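Cludby Help > Workshop & Gadgets > Robots and Automation > Grippers

Hand-held gripper says it's closed when it isn't, and it has cost me a pile of recordings
Posted 10th August by foldingforhours

Hello everyone, and thank you in advance to anybody who reads all the way down, because I do tend to go on. I have a pair of Lokix hand-held grippers, the kind you squeeze yourself while a camera on top records what the jaws are doing. The recordings go off to train a robot arm to fold laundry. I do mine at home in the bedroom, mostly sweaters and shirts laid out on the bed, and until this summer I thought I was getting pretty good at it.

Then I got a note back saying that of the 363 takes I'd sent in, 70 had been thrown out. The reason given was "width mismatch." It took me an evening of going through my own files to understand what they meant. The video shows the jaws standing open and the width number saved next to it says zero, as if I were pinching something tight. When they tried a few of those takes on the arm, it came down on a cuff, decided it already had hold of it, and lifted away with nothing. One time it did the opposite and kept pressing, and they had to hit the stop button.

What I've noticed so far:

It's always the same one of the pair. I put a bit of tape on its handle so I'd know.

The first takes of a session are fine. After 20 minutes or so of folding, the number starts to wander, and by the end it can be off by 8 millimeters.

Thick knits seem to bring it on sooner. Pillowcases hardly bother it at all.

Turning it off and on makes it right again for a little while – and then off it goes.

I've wiped down the pads and I've changed the cable for the one from the good gripper, with no difference. Is this something a person can fix at the kitchen table, or is the sensor on its way out? I'd hate to send it away if it only wants a screw tightened.

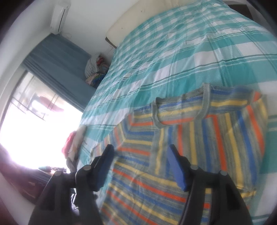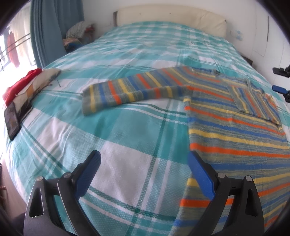 Odside, December

Adding to my own post after a long break, as the trouble is back and I'd like to get to the bottom of it. The striped sweater on the checked sheet is my usual test piece now. It's a heavy, bumpy sort of thing, and I figure if the gripper can get through a session with that, it can get through anything. It can't, so far. I did see somewhere that you can set the zero by hand in the settings, and I've been doing that before each session, but the drift comes anyway.

sprocketmom

Oh, I feel for you, losing that many takes would make me want to go lie down. I don't own the Lokix ones, but I had the very same symptom on another make and it was the little set screw that holds the sensor magnet on its shaft. It wasn't loose enough to rattle, so I'd passed over it twice. Each hard squeeze nudged the magnet around a hair, and all those hairs add up. That would fit with thick knits being worse, too, because you naturally squeeze harder on them.

Try this before you take anything apart. Set the zero with the jaws shut and nothing between them, then squeeze firmly 20 times on a rolled-up towel, and close them on nothing again. If the number has moved, something is slipping. If it hasn't, leave the gripper switched on and sitting on the table for the length of a normal session, then check it again. A change there points to the electronics warming up, and no screwdriver is going to help you with that.

Please take the battery out or unplug it before you open the cover. And keep your fingertips out of the linkage while you're checking – mine closed on my thumb and I had a black nail for weeks.

d_harrow_bench

Had this. Bad sensor. Replace it.

quietactuator

The answer above may turn out right, but I wouldn't spend money until you've done the towel test. Turning it off and on making things right is a clue, too. On a lot of these grippers, the zero gets taken fresh at power-up, which would hide a slipping magnet until it slips some more. I can't swear yours works that way, so check the manual.

Also, please tell whoever runs the arm! A jaw that thinks it's shut when it's open is annoying. An arm that keeps pressing is a safety matter, and it shouldn't rest on somebody being quick with the stop button. They ought to have a force limit set on their side that doesn't care what your width number says. They can also compare the saved width with the gap in the video at the start and end of each take, and hold back the ones that disagree.

For your part, close the jaws on nothing at the beginning and end of every take and hold for a second or two. It feels fussy, but it gives them something to correct against, and you may get a few of those 70 back if you happened to do it already.

foldingforhours

Thank you all so much. I did the towel test on the taped one and the number moved, then did it on the good one and it stayed put. So it does look like something slipping. I need to find a small enough hex key before I open it up, and in the meantime I've put that gripper in a drawer and written to the arm people about the pressing.

Contact Cludby Help | Copyright Cludby | Back to top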